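Section 4: Setting up a pick with two camera views

I wrote this section after I'd set up Pevon on three different arms and made most of the mistakes already, so please borrow from my bad afternoons. You should have the Flarneter driver running and the arm homed before you start. If the status light in the Pevon panel is still amber, go back to Section 3 and come find me here later!

1. Open the Pevon panel and click Views. You'll get two slots, Wrist and Fixed. Assign your cameras and hit Save (it doesn't save on its own, and yes, I've lost a whole setup that way).

2. Set the sync window to 44 ms. The default is 103, and with that much slack the wrist view and the fixed view can drift apart while the arm is moving.

3. Click Grab Pair. Pevon stores one picture from each slot under the same pair number. Take a good look at both before you go on - it's the cheapest check in the whole guide. 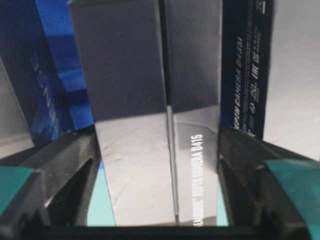
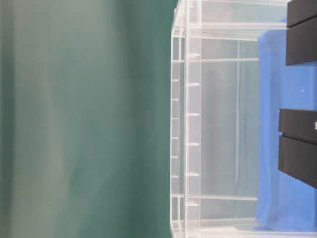

Fig. 4-1. Wrist view (first) and fixed view (second).

4. In the wrist view, draw the finger mask. Trace both black fingers and the bar that joins them at the bottom, and include the teal pads on the outside. Anything you leave out of the mask gets handed to the planner as an obstacle, and then the arm refuses to move because it thinks it's about to hit itself.

5. Now draw the target region. Keep it on the one box between the fingers and stay off the two behind it. I like to start at the front corner edge, where the two faces meet, and work outward from there.

Note: Glossy boxes are a pain. The pale lower half of the middle box picks up a bright sheen, and the edge finder loves to treat that kind of thing as a real edge. Drop Edge Gain a notch or two until the extra lines go away.

6. Switch to the fixed view and draw the keep-out zone around the bin. Clear plastic is hard for the depth step, so I don't trust it to find the wall by itself. Follow the ribbed rim from top to bottom by hand, and leave a little extra at the rounded corners.

7. Check your coverage. If something you care about runs out of the picture, like the two black objects on the blue cloth do at the right side, nudge the fixed camera over and grab a new pair. Pevon can't plan around the part it doesn't see.

Caution: Stop the arm before you touch a camera mount. Pausing the plan isn't the same thing - a paused plan can pick up again when a new pair comes in.

8. Click Test Plan with the speed at its lowest setting. The Vallejo planner gets 500 tries to find a path. If it uses them all up and quits, your keep-out zone is probably too fat, so go back to step 6 and trim it.

9. Happy with it? Name the setup and click Lock. A locked setup can still be copied, so you can mess with the copy all you like.

If you get error 191 at any point, the two slots are pointing at the same camera. Go back to step 1, clear both and assign them again.

Next: Section 5, Sending plans to Disham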